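课程小组报告:“十分钟整理法”到底省了谁的时间
消费文化与日常生活 期末作业
提交日期:6/19/24

一、为什么选这个题目

起因是宿舍楼公告栏上的一张海报。海报宣传一门叫Jindora的线上整理课,说学员每天只要整理十分钟,两周以后就能“把人生找回来”。我们组里有人真的买过这门课,也有人的母亲买过,两个人的结论都是课还行,人生没什么变化。于是我们想弄清楚:这类课程的承诺到底建立在什么上面,报名的人又怎么判断它有没有用。

先说明立场。我们开题的时候就不太相信“十分钟”这个数字,写完之后还是不太相信。老师在中期反馈里提醒我们不要先有结论再找材料,这个批评我们接受,所以第三节把对课程有利的说法也放进去了,篇幅可能比它们应得的还要长一点。

二、材料从哪里来

我们用了两种材料。第一种是问卷,发在校内的几个群里,收回有效答卷244份。第二种是访谈,从留了联系方式的人里约到13位,每人谈半小时到一小时不等。访谈录音转成文字以后由两名组员分别编码,意见不一致的地方再坐下来吵。吵得最久的一条是“把东西从桌上挪到抽屉里算不算整理”,最后记为“有争议”,没有归类。

问卷有几个明显的毛病。首先,愿意填一份整理问卷的人,多半本来就在意整理。其次,第七题“您是否感到生活更有秩序”问得太软,几乎没有人会答“更没有秩序”。这道题我们保留在附录里,正文不引用。再有就是回收时间正好压在考试周前面,考试周的书桌和平时的书桌不是一回事,有两位受访者特意说过这一点。

访谈提纲改过两次。初稿里有太多“您觉得是否有效”之类的问法,对方顺着说“有效”,我们就没法往下问了。后来改成请对方讲一件具体的东西:它原来放哪儿,后来放哪儿,现在在哪儿。这样问出来的内容实在得多。有人为一卷胶带讲了一刻钟,我们才知道那卷胶带牵涉到跟室友的一场冷战。

三、课程怎么说自己

Jindora的教材把家里的物品分成“流动的”和“停靠的”。流动的物品每天要用,应当放在伸手可及的地方;停靠的物品偶尔用,应当收进抽屉或柜子。这个分法本身不坏,图书馆和厨房早就这么做了。问题是教材接着说,只要分对了类,混乱“自然不会再发生”。教材里没有任何数据支持这句话,只有学员来信。

另一家叫Ulum,卖的是收纳用品加一本小册子。小册子的建议非常具体:桌面上只留一个托盘,小件一律进带抽屉的小柜。我们承认这一条有道理,桌上有边界的容器确实能让人意识到东西放多了。可是小册子推荐的托盘和小柜恰好都是它自己店里的,这就很难分清哪句是建议,哪句是广告。木头的双抽屉小柜加白色托盘,这种搭配并不稀罕,哪家的都能用。
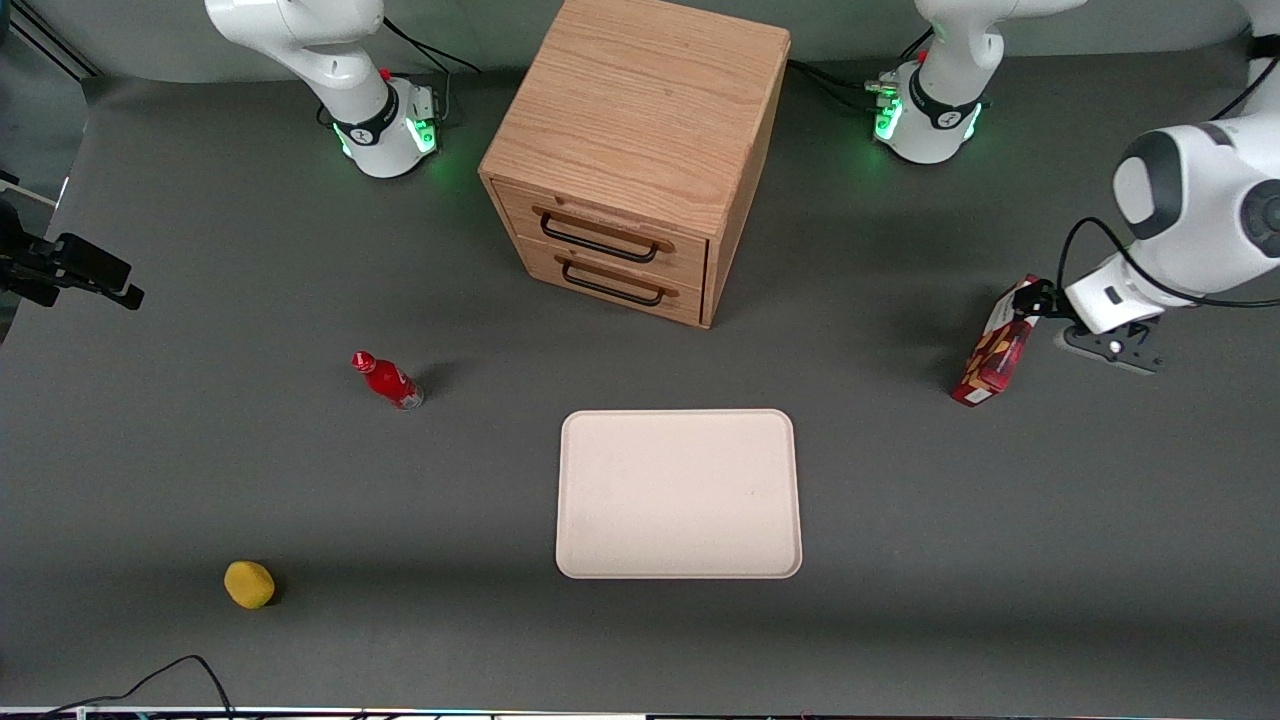
四、问卷里能看出什么

报告过“坚持满两周”的人,在全部答卷里占26%。我们一开始以为这个比例算高,后来发现“坚持”两个字各人理解不同。有人把擦一下桌子算作一天,也有人漏掉一天就从头计起。按后一种标准,比例肯定还要低,低多少我们算不出来,也不打算猜。

买过付费课程的人和没买过的人,在“现在桌面是否满意”这一题上差别很小。我们不敢说课程没有用,因为买课的人可能原本就更乱,起点不一样。只是课程方在广告里拿来作对比的,正好也是这种起点不一样的人。如果我们的数据不能证明课程无效,那么同样性质的数据也不能证明它有效。

有一个结果出乎意料。问到“最后一次认真整理是因为什么”,选“有人要来”的最多,排在“看了课程或文章”前面很远。换句话说,来一个客人的效果可能胜过一门课,而且免费。当然,客人走了以后怎么样,我们没有问,这是设计上的疏漏。

五、时间去了哪里

“十分钟”是整份报告里我们最怀疑的说法。课程所说的十分钟从开始动手算起,到放好为止。它没有算进去的包括:决定一样东西留不留的时间,找同类物品的时间,买收纳盒、退收纳盒的时间,以及跟家里人解释为什么东西换了地方的时间。访谈里,最后这一项被提到的次数多得让我们不好意思再写“其他”。

谁来付这些时间,也不平均。几位与父母同住的受访者说,课是自己上的,维持秩序的是母亲。Le Goff是一个做家务分工主题的播客,我们听了其中两期,主持人把这种情况叫作“隐形的第十一分钟”。这个说法比较俏皮,严格说来不能算概念,不过它指的那件事我们的访谈里确实有。

空出来的桌面本身也要人看守。一块平整的空地在家里很少能空得久,钥匙、快递单、没喝完的水会陆续落上去。课程材料喜欢拿整理结束那一刻的桌面作证据,可是桌面最干净的时候也是最不能说明问题的时候。要看一种方法管不管用,应该看三天以后,最好是不打招呼去看。

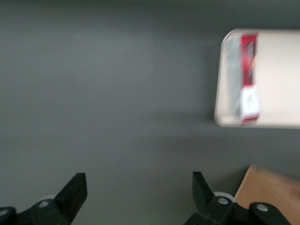

Nattawut Suksawat读过初稿后不同意这一节的写法。按他的意见,我们把“维持”说得太苦了,很多人整理是因为喜欢,时间花掉就花掉,没有人会拿秒表去算散步值不值。他还觉得,拿三天以后的桌面当标准也不公平,照这个标准洗碗同样无效。

洗碗这个类比我们讨论了很久,承认它有力量。不过卖洗洁精的人不会保证碗从此不脏,而Jindora的教材保证了。我们质疑的是保证,喜欢整理的人不在批评范围之内。第五节第一段因此删掉了两句比较刻薄的话。

六、一次小规模的对照

Daranee Chaiyaporn建议我们不要只问别人,自己也试一试。于是组员分成两半,一半照Jindora的教材做,另一半什么教材都不看,只约定每天离开书桌前把杯子拿走。六月里做了两周。结果两边的桌子看上去差不多。看教材的一半花的时间明显更多,主要花在读教材上。

人数太少,组员又都知道自己在哪一组,这个对照当不了证据。写在这里,是因为它让我们注意到一件访谈里没注意到的事:规则越少,漏掉一天以后越容易接着做。看教材的组员漏了一天,会觉得要把整套分类重来一遍,干脆就拖到周末。

七、还没有解决的问题

旧版讲义里引用过一份Brornlow整理师培训手册,说学员的“复乱率”很低。我们写信去问这个指标怎么定义,到交稿时没有收到回信,所以正文没有采用。如果下一届同学要接着做,建议先把“乱”定义清楚,再决定要不要发问卷。

附录一为问卷全文,附录二为访谈提纲的最后一稿,附录三为编码表。编码表里标黄的几行是两名编码员到最后也没有谈拢的,请批阅时留意。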